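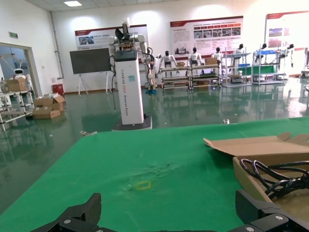
Kosmas Chrysikopoulos wrote:
> Do I charge Olteanu our VAT on the August order, or leave it off?

July 23, 2018, posted by Allarance

Dear Kosmas, lovely to hear from you! Leave it off if their VAT number checks out - and do please keep a copy of the check, I was very glad of mine. 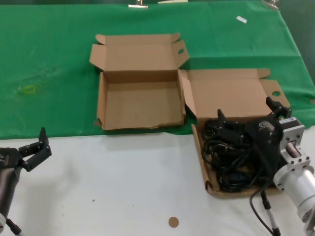 You'll want proof the goods left the country too, so hang on to the carrier's paperwork.

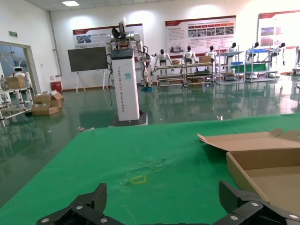

Packaging follows the goods for VAT, so I don't give it a line of its own. If you ever sell them an empty carton, though, like the one with its lid folded back, then that's goods in itself and goes on the invoice - all 62 of them, in my case!

Last updated: Monday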